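Episode 300, and other milestones

On Wednesday we recorded episode 300 of picking up a bottle. I have now picked up more bottles by remote control than I ever have by hand, and I once worked a summer in a bar.

The trick, according to Océane, is to move like you're being watched by someone slow. I move like I'm late for a train. She threw out a whole morning of mine in June for "hesitation", then kept one where I sneezed.

The target is 1,000 good ones. Vernon has a spreadsheet, and the spreadsheet says 1,194 attempts so far – I'd rather not discuss the gap. My wrists have opinions too.

Tomorrow we start on putting them down again.
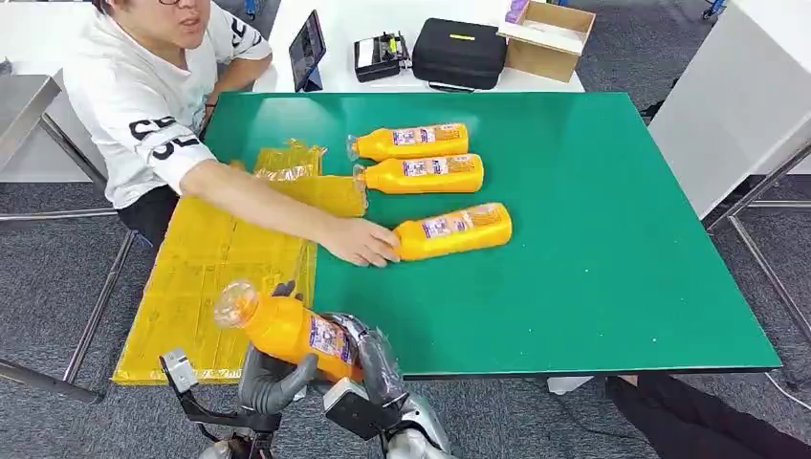

One orange bottle in the right hand, three still on the mat.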